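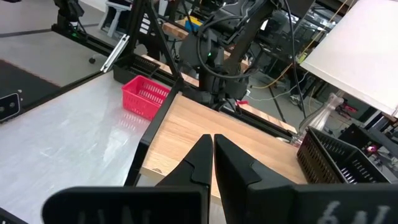

View from the wrist. Red basket over the rail, black basket on the wood.

Another arm or spend it on everything else? (budget planning, long)

tablefettler
Joined: September
Afternoon all. Long time reader, don't post much. I look after the bench at our place in Trosstead and I've been asked to put together a shopping list for the next round of money, and I'm going round in circles, so I'm hoping some of you who've been through it can talk sense into me.

What we do is tabletop handling. Baskets, mostly, plus the odd bit of glassware when we're feeling brave. Pick up, put down, nest one in another, take it out again. Dull to watch and surprisingly hard to get right, especially the thin slotted plastic ones, where a fingertip can end up in a slot when you wanted it on the rim.

The list as it stands:

- another arm to go with what we've got (quote from Gavalas, and I nearly fell off my chair)
- spare fingers and a spare gripper
- a wider range of things to pick up
- cable management, which I keep putting at the bottom and which keeps biting me
- a better table, or at least a proper top

The boss likes the arm because it's a thing you can point at. I'm leaning towards all the boring stuff. What would you do with the money?

greaseandgrit
Boring stuff every single time. We bought an extra arm two years back and it spent months parked with its cables hanging down because we hadn't budgeted for anything to mount it on, or for my time setting it up. The quote is for the arm. It isn't for the bracket, the bolts, the extra power, the longer leads or the week you lose when the software won't see it.

I'd put fingers right at the top. How many spare sets have you got at the moment?

tablefettler
One set. Yes, I know.

greaseandgrit
One set! You're braver than me. Get more before you even look at that quote again.

halfpintautomation
Going to disagree with the pair of you, sorry. If the arm money is available now and it comes out of a different pot from consumables (it does at most places I've worked), take the arm. You can always find a bit down the back of the sofa for baskets. You can't find an arm down there. I've seen a pot of money vanish because somebody sensible asked for less than was on offer, and the next year it was simply smaller.

Ask which pot it's coming from before you do anything else.

tablefettler
Same pot, as far as I can tell. One lump, I decide how to slice it, then someone upstairs slices it again.

halfpintautomation
Ah. Then I'm less sure of myself. Still wouldn't drop the arm completely though. Put it on the list as a second stage with a price next to it, so the number is already in their heads.

mossy_bearing
What are your baskets costing you? I only ask because we were buying ours from a lab supplier for ages and then someone walked into a household shop and came back with the same thing for pennies.

tablefettler
Ordinary shop ones, a couple of colours. I had a tidy-up of the paperwork and our total for stuff to pick up over the past year came to £134, which made me laugh when I put it next to the arm quote. I've probably spent more on biscuits.

Here's a view off the gripper so you can see what sort of thing I mean.

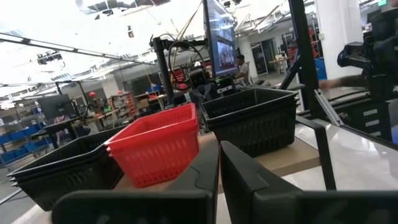

Red basket up close, with black stacks either side.

mossy_bearing
Oh, those are nice and awkward. I like the rolled rim on the red one, that'll give the fingers something to get hold of. The black ones look harder, dark plastic and dark fingers. Do your cameras cope with that?

tablefettler
Sometimes! Separating the black ones is the bit I dread. When they're nested the rims sit so close together that it's very easy to come up with two when you wanted one, and then the weight of the second one drags it off crooked. Red is much kinder all round. I've been wondering whether to put lighting on the list as well, or whether that's me trying to buy my way out of a problem I should be fixing some other way.

greaseandgrit
Lighting is cheap and it helps. Put it on. But don't go mad, a soft panel in a sensible spot does more than three fierce ones. Glass is where you'll notice. We had a clear bottle that was as good as invisible until we moved the lamp.

tablefettler
We've got a big white panel over the one side which is fairly kind to the vase. It's the other side I was thinking of.

sprocketwidow
I'm the person who signs these things off where I work, so here's the view from the other end of the desk.

I don't mind boring lists. I do mind a list that turns up with no order to it. If you send me five items and the total is more than I've got, I will cut one, and I'll probably cut the wrong one, and you'll be cross with me until spring. Number them. Tell me what stops working if I don't buy each one. "We have one spare set of fingers and when it breaks the bench stands idle until the next set comes" is a sentence that gets money out of me. "Spare fingers, various" isn't.

Also please put delivery on. I am so tired of delivery.

tablefettler
That's really useful, thank you. I'd written "spare fingers, various". Word for word. I feel seen.

torquewrenchterry
How long is delivery on the fingers? We got quoted a lead time from Zovby that was fine on paper and then the paperwork at our end took longer than the shipping did. If you need anything before the money runs out for the year then order it first, whatever its place in the list.

tablefettler
Zovby is who we'd use. They've told me the fingers are £120 a set with delivery in (sprocketwidow will be pleased), and they only ship once they've got a few orders together, so it's a bit of a lucky dip on timing.

torquewrenchterry
Can you not print your own?

tablefettler
We've tried. They're fine for a bit of fiddling about but the tips go soft at the edges and then I don't trust anything we measure with them. I'd sooner pay.

torquewrenchterry
Fair enough, although I'd have another go with a different material before I gave up. Ours are printed and they've lasted well. It's the stepped bit on the inside that wears first, so thicken that up.

greaseandgrit
Printed fingers are a false economy and I'll die on this hill. You print one, it's slightly off, you spend the morning finding out it's slightly off. What's your morning worth?

torquewrenchterry
My morning's worth less than yours, clearly.

halfpintautomation
Children, please.

Can I ask about the table? You've got it last on the list and from the pictures it looks all right to me. That's decent wood. Why does it need replacing?

tablefettler
It probably doesn't, if I'm being fair. I like the wood, and the baskets don't slide about on it as much as they do on the white surface the other side of the rail. What I was after was a matching top all the way across so we could do the same job on either side without it behaving differently. A joiner in Trosstead gave me a price but it's the sort of thing I could live without.

mossy_bearing
Keep the two surfaces. I mean it! If it only works on wood then you want to know that, and you've got your test sitting there for free. Strike the table off and spend it on odd objects. Get things with handles. Get things that tip over.

tablefettler
Oh, I like that. Right, table's gone.

sprocketwidow
See, you've cut one yourself and it didn't hurt a bit.

coldsolderjoint
Has anyone mentioned cameras? I'd be asking about spares for those before an arm. Wrist cameras get knocked, leads get yanked. We lost the best part of a fortnight to one dodgy connector. And sort the cables out while you're at it, I can see a proper bird's nest at the far end of that table under the monitor.

tablefettler
You're not wrong about the bird's nest. Cable clips, sleeving and some longer leads are all on the list, just under a heading I'd called "misc". I'll give them a line of their own.

Cameras hadn't crossed my mind, which is a bit worrying. One spare and a couple of leads?

coldsolderjoint
One spare, and same model as you've got now or you'll be recalibrating for days. More leads than you think.

halfpintautomation
So what does it all come to, without the arm?

tablefettler
Just sat down with a cup of tea and added it up. Fingers, the spare gripper, one camera, leads and cable bits, a light for the dark side and a boxful of new things to pick up comes to £1489. The gripper is most of that. We've got a refurbished one priced up from Zovira, who I haven't used before, so if anyone has dealt with them do say.

mossy_bearing
Used Zovira once, for a gripper as it happens. Arrived when they said and it was clean. One of the screws was a different length from the others, which took me far too long to spot. Check the screws.

greaseandgrit
I wouldn't buy a gripper second hand. You don't know what it's been squeezing.

mossy_bearing
It's for a spare. It'll be in a drawer most of its life.

greaseandgrit
Until the day you need it, and that's the day you want it to be good.

tablefettler
I can see both sides. If I go new on the gripper it pushes the total up quite a bit and I'd lose the light and probably the camera. I think I'll go refurbished, fit it the day it comes, run it for a week on the red basket and put the old one in the drawer if it behaves.

sprocketwidow
Put that in the request. "Will be tested on arrival" is cheap to write.

halfpintautomation
And the arm?

tablefettler
Second page, priced, with the bracket and my time included this time. It looks even worse written down like that, but at least it's a true number. I'm still not certain you're wrong about asking for it now, by the way. I've got until half four tomorrow to change my mind.

halfpintautomation
I'll be here at twenty past with more arguments.

torquewrenchterry
I'll send you my finger file if you want it, tablefettler. Thickened on the inside step. Don't tell greaseandgrit.

greaseandgrit
I can read, you know.

tablefettler
Go on then, send it over. I'll run it next to a bought set on the black baskets and post how they wear.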